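# Drullus Counter Cell: Operating Rules and Good Practice

The Drullus Counter Cell is supplied as a software package for training and checking robot arms on kitchen and bakery counter work. It is issued together with the rules set out on this page, and use of the package is subject to them.

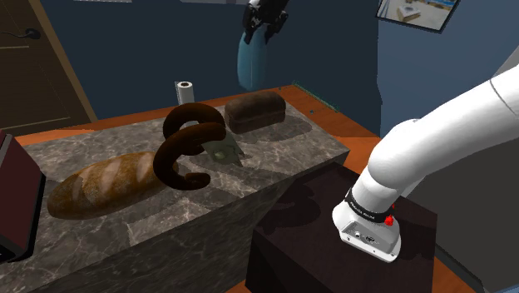 ## Scope

These rules apply to every site that runs the Counter Cell in simulation, and to any site that later transfers a trained task to a physical arm. They do not replace national law, the instructions of the arm manufacturer, or the site's own risk assessment. Where two rules conflict, the stricter one applies.

The standard counter layout includes bread of several shapes on a marble-textured block, among them a long scored loaf and ring-shaped breads, with a paper towel roll standing toward the back. Sites may add their own items under Section 3 of the license.

## What Is Supplied

- Counter Cell software, single-site license
- 115 prepared counter layouts
- Rule file with preset limits for speed, reach and grip force
- Printed handbook, 39 pages
- Access to the Clirthorpe support desk during office hours

Robot arms, grippers and computers are not included.

## Rules for Simulated Work

1. Each run must be started from a saved layout. Layouts changed by hand must be saved under a new name before use.
2. The preset limits must be left on. A site that needs a different limit must apply in writing and keep the reply with its records.
3. Any contact between the arm and a wall, door, appliance or counter block is to be logged as a fault, including light contact.
4. Food items that are dropped, crushed or pushed over the counter edge are logged separately from contact faults.
5. Paper goods are treated as fragile items. The lower grip setting applies to them.
6. Blades and blade-like objects may be left in a layout as obstacles. They may not be picked up unless the site holds the Sharp Items supplement.

## Rules for Transfer to a Physical Arm

A task may be moved to a physical arm after 350 logged runs in a row without a contact fault. A fault of any kind resets the count for that task only.

The first physical session is to be held at reduced speed with two trained persons present. One operates the arm. The other stands within reach of an emergency stop and has no other duty during the session. Real food used in testing must be thrown away and may not be served or sold.

Gripper fingers that touch food must be cleaned between sessions in line with the site's hygiene plan. Cleaning is recorded by date and initials.

## Records

Logs are kept for 4 years. They must show the layout name, the version of the rule file, the name of the operator and all faults. Logs may not be edited after closing. Corrections are entered as a new line that refers to the old one.

## Versions and Review

The current rule file was released on Saturday, December 3, 2022. It was prepared by Ernő Oláh and Mercy Athumani and approved by Mei-kuen Lu. The next review is planned for February. Comments from licensed sites are accepted until the review opens.

Sites using the earlier Pastetti rule file may continue to do so until their license is renewed. Logs made under the two files must be kept apart.

## Ordering

The Counter Cell is sold through Omerović. Orders must name one responsible person at the site, who will receive the handbook and all rule changes. Questions about licensing should be sent to Ermira Živković. Requests for changed limits and for the Sharp Items supplement are handled by Bujar Trajkovski at the Clirthorpe office.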